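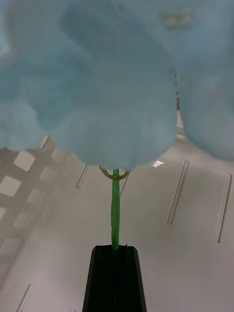 Section 3: Grip settings and the first handover

Okay, both arms are bolted down and talking to each other, so now we get to the fun part! I wrote this up for anyone using the two-arm bench at our shop. Last revised 13 August 2025.

Before you start, load the Truneo profile on both arms. Ulises Salazar made a separate one called Gasser for hard parts, and it will crush a stem flat, so leave it alone for flower work.

1. Clear your hands and sleeves off the table and check that you can reach the red button from where you're standing.

2. Home the left arm, then the right. Don't do them together (I did in June and spent the evening straightening a finger).

3. Set grip force to 40 on both sides. Thin stems can go lower, but I've never had any luck under 3.

4. Jog the fingers down over the stem and close slowly. Grab well below the bloom. Big heads make everything top-heavy and the whole thing wants to spin on you.

5. Lift straight up at speed 200 and wait a second before you swing sideways.

6. Bring the second arm in with its fingers pointing at the first, one gripper a little lower than the other. You want them offset so each one gets its own piece of stem.

7. Close the second gripper, pause, then open the first.

Note: if the controller throws error 251, it lost the wrist camera. Reseat the plug and home again.

CAUTION: Check your cable slack before every run! A loop that looks fine at home position can snag when the wrist rolls. Dalia Ouazzani uses Velcro straps on hers and leaves extra at the elbow, and I've copied her ever since.

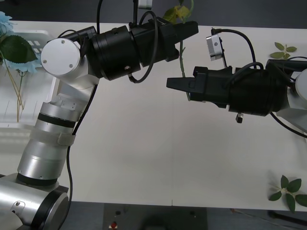

Can I practice the handover with real flowers?

I'd wait. Fake stems put up with a lot of bad grabs while you're dialing in the force, and fresh ones bruise and drip on the fingers. Once you can run the Brillula routine start to finish without a drop, go ahead and try something tough like a rose, and wipe the fingers down afterward.

8. Save your numbers under your own name, then park both arms before you cut the power.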